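Kovside y el kit de dos brazos: lo que se compra y lo que se promete

En febrero comentábamos de pasada que Kovside preparaba un paquete de dos brazos de sobremesa para talleres pequeños y laboratorios docentes. Ya se puede pedir. El folleto habla de «manipulación bimanual lista para usar», una frase que conviene leer despacio, sobre todo la parte de «lista para usar».

El precio es de 3.000 euros por la pareja, sin mesa, sin estructura y sin ordenador. Incluye los servos, las piezas de plástico, el cableado y tres meses de acceso al programa de entrenamiento, que desarrolla Stemen y que después se paga aparte. La cuota posterior no figura en la página de venta. La pedimos por correo y nos remitieron a «un asesor comercial». A fecha de cierre, el asesor no ha contestado.

El ejercicio estrella del catálogo es el traspaso: un brazo coge una pieza y se la entrega al otro. Es una buena elección por parte de Kovside, porque queda vistoso y porque es difícil de verdad. Las dos pinzas tienen que coincidir en un espacio mínimo, la que entrega ha de sujetar sin tapar la zona de agarre de la otra y alguien tiene que decidir cuándo se suelta. El fabricante anuncia el ejercicio con «objetos cotidianos» y no da una lista. Un tubo pequeño, agarrado por la parte de la etiqueta y con el extremo blanco entre los dedos de la otra pinza, es casi el caso ideal: forma regular y sitio para las dos. Nos gustaría ver lo mismo con una bolsa blanda o con una llave de taller.

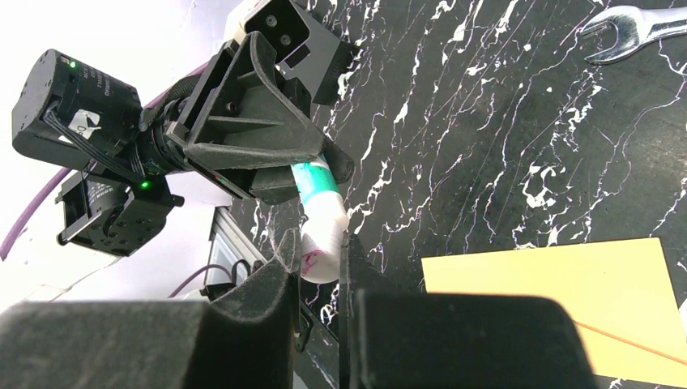 Lo que dice quien lo ha tenido en la mesa

Kumudini Howlader lleva las prácticas de automatización en el centro de formación Clerano y ha trabajado con el kit durante 14 días. Su valoración es menos entusiasta que la del folleto. «El montaje se hace, pero las instrucciones dan por sabido el calibrado, y ahí se nos fue la primera tarde entera», nos cuenta. Para el traspaso grabaron 50 demostraciones a mano, el mínimo que recomienda Stemen. Según ella, con la pieza siempre en la misma posición el resultado es aceptable; al girarla un poco sobre la mesa, los fallos se multiplican. No llevó un registro de aciertos y nosotros no vamos a inventar un porcentaje. El que publica Kovside, por cierto, tampoco explica con qué objeto ni con qué luz se midió.

También le preocupa el desgaste. Los dedos de plástico son baratos de reponer, pero hay que encargarlos a Matoušek, el distribuidor, y el plazo de entrega no aparece por escrito en ninguna parte. Un aula puede esperar. Un taller que haya metido los brazos en su rutina, bastante menos.

Antes de firmar

Pidan la cuota del programa por escrito, con la duración. Pregunten si las demostraciones grabadas se pueden exportar cuando caduque el acceso; a Howlader le dijeron que sí por teléfono y sigue buscando el botón. Y lleven a la prueba una pieza propia, la más incómoda que tengan. Matoušek hace demostraciones con cita previa.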